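The Lindo Graduation Gown and Cap Set

Code 338. Adult sizes. Black, navy, bottle green or maroon.

A graduation gown is worn for two hours, photographed for three and then kept in a loft for forty years. We have tried to make one that copes with all of it. The Lindo is our mid-range set for sixth forms, colleges and small schools that would like their leavers to look like scholars and have the budget for something closer to curtains.

The set is made up of a gown, a mortarboard with tassel and a cloth carrying bag. The hood is sold separately, as hoods come in more colours than we care to stock in one box. If your school has its own colours, ask for the Conceição hood, which can be lined to match. Send us a swatch. "Sort of a nice blue" has caused trouble in the past.

What it's like to wear

The cloth is a matt polyester with a fair bit of weight, so it hangs down instead of floating up on the way to the stage. The yoke is fluted by machine and lined, the sleeves are bell-shaped, and the front closes with a zip that runs from the neck to just above the knee. We tried hooks and eyes for a year. Ask any form tutor who has had to fasten thirty sets of hooks and eyes in a corridor.

There are side slits so the wearer can get at trouser pockets. You may feel that pockets have no place in a solemn procession. Your leavers will have their phones on them regardless, and it is better that they can reach them to turn them off.

The cap has a stiffened board and an elasticated back. It sits level on most heads and at an angle on teenagers, who prefer it that way. The tassel comes off and goes back on with a loop and button, and spare tassels can be bought in packs.
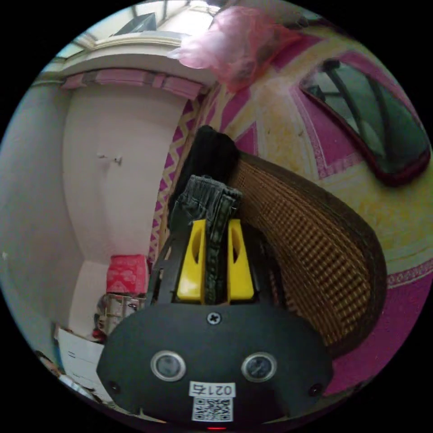

Sizing goes by height in shoes, from the top of the head to the floor. The gown should finish at mid-calf. Please collect heights in the shoes people mean to wear on the day, as heels have a way of turning a correct gown into a short one. Chest size hardly matters, the cut being generous enough for a jumper underneath, though we wouldn't advise it in a hall with the heating on. Whatever your dress code says about smart trousers, a fair number of leavers will turn up in dark grey denim like the likely pair of jeans in the photo, and a gown of the right length hides all but the last few inches. Pick the longer size if you are caught between two and feel strongly about jeans.

Sizes

XS: up to 5 ft 1 in
S: 5 ft 2 in to 5 ft 4 in
M: 5 ft 5 in to 5 ft 7 in
L: 5 ft 8 in to 5 ft 10 in
XL: 5 ft 11 in to 6 ft 1 in
XXL: 6 ft 2 in and over

The cap is one size. A larger cap can be had on request, and big hair counts as a reason.

Creases

Every gown leaves us folded and arrives looking as if it has been slept in. Hang it up the night before, in a bathroom with the shower running if you can. A cool iron through a tea towel will do for the stubborn ones. A hot iron will leave a shiny patch in the shape of a hot iron, and we can't exchange it.

Wash at 30 degrees, on its own, zip closed. Don't tumble dry. The cap is wiped with a damp cloth and should never go in the machine, where the board turns into something like porridge.

Which range do you need?

The Lider is our heavier gown, meant for head teachers, governors and anyone else who goes up on the stage every year and wants to own the thing. The Uso is the light one, sold in bulk and suited to junior leavers' days where juice is likely. The Lindo sits between them and is the one most schools end up with after asking for samples of all three.

Ordering

The smallest order is 2 sets. We hold up to 3,000 in black, so black can go out quickly. Other colours are made in batches, and summer orders should reach us before May. Every year we get a handful of calls in the last week of term and we do what we can, which is mostly to offer black.

A boxed class set of ten costs £219, with delivery on top. Sizes can be mixed within the box. Unworn gowns may be sent back within 30 days in the bag they came in. Caps that have been thrown in the air are considered worn.

Hoods, spare tassels and stoles are listed under Extras.

Page updated Nov 24, 2022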